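Unit 8: Comparing Grippers on Thin Objects

Instructor: Yung-ching Shek
Reading before lab: chapter 3 of the course notes, up to the section on friction
Bring: your calibration sheet from Unit 7

In the last unit we compared two arms using the same gripper. In this one we keep the arm the same and change the fingers. The task is to take a book off a sloping rack and put it back. It looks like an easy task and most groups get poor results the first time.

You will test two sets of fingers. The Atiritz set is flat, stiff and covered in thin rubber. The Gistau set is softer and bends when it meets a surface. Both bolt onto the same wrist plate, so the arm program does not need to change. What does need to change is the closing force, and the starting values are on the card in each finger box.

A book is a hard object to grip for a few reasons. It is heavy for its thickness. The cover slides against the pages, so a grip on the cover alone can open the book. The rail at the bottom of a display rack also gets in the way of a straight approach from the front. Approaching the lower edge at an angle leaves more room for the fingers, but then the arm covers part of the head camera's view in the last stretch of the move.

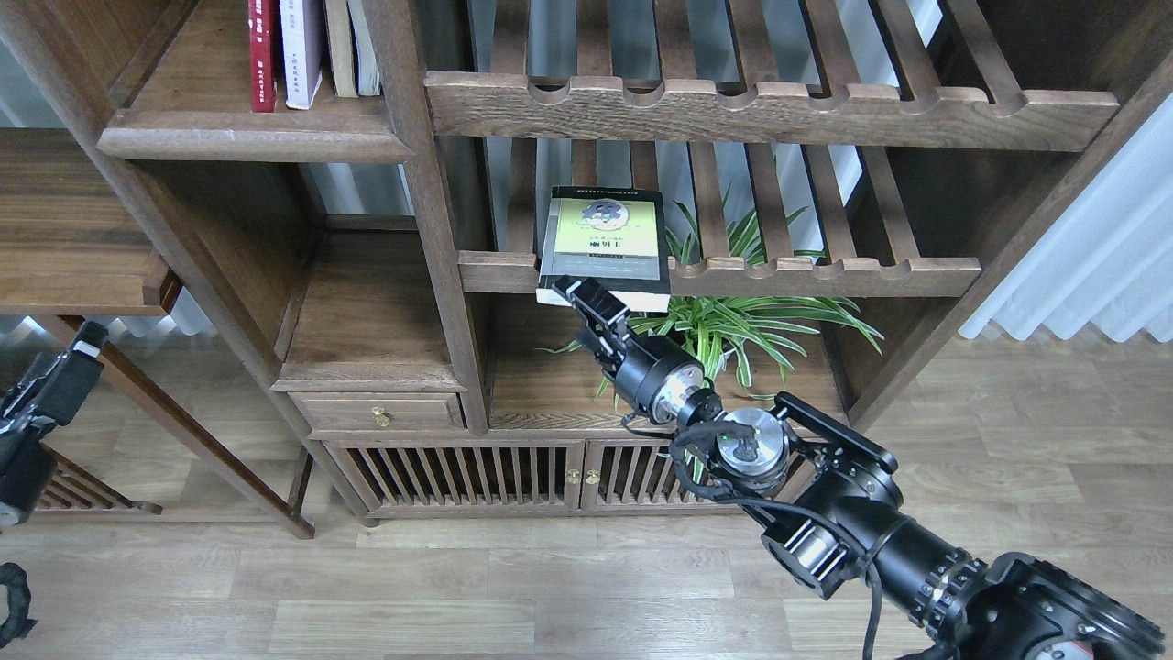 Should the closing force be set higher for a heavier book?
Only up to a point. More force gives more friction, but past a certain level the fingers bend the cover or push the book sideways. Raise it one step at a time and stop when the book no longer slips during the lift.

Procedure

1. Home the arm and check the wrist camera against your calibration sheet. If the marks are off by more than 3 mm, repeat the calibration.
2. Fit the Atiritz fingers. Tighten the bolts by hand, then a quarter turn with the key.
3. Run 14 trials with the paperback and 14 with the hardcover. Put the book back in the same place before every trial.
4. Change to the Gistau fingers and repeat.
5. Log each trial as a lift, a slip or a miss. A slip means the book left the rail and then moved in the grip. A miss means it never left the rail.

Keep the approach speed at 30 percent for all trials. The Idcombe controller will let you go faster, but the force readings get noisy and the two sets can't be compared fairly.

Write-up

Give one table per finger set and a short paragraph on the slips. Say where on the book the fingers were when it slipped. Don't average the two books together. If you changed the closing force partway through, start that set again.

The Cheng paper on the course page uses a different scoring rule from ours, so do not copy its table layout.

Finger boxes go back in the cabinet by the door. The lab closes at 8 p.m.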